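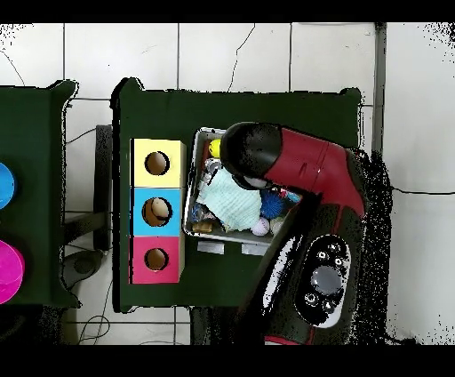

Chapter 4: Reading the Water

I blanked on my first 25 trips to Jonia, and I blame my casting arm for none of them. I was fishing where it was comfy to sit! Perch and roach want food, shade and a bit of depth (much like me on holiday). 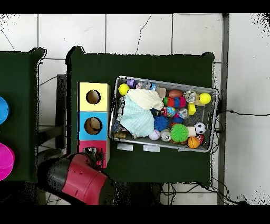 4.1 Where to start

Walk the bank before you set up. At Fadville I do a full lap, rod still in its bag, and look for reeds, drop-offs and fizzing bubbles.
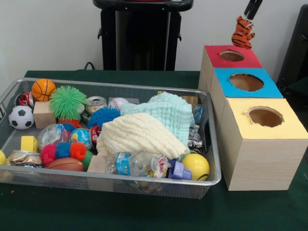
Then I pick two spots and plumb the depth in both – my old mate Kastriot Ristić swears by three, but he gets up earlier than I do.

Contact Neteo Books | © Neteo 2020 | Back to top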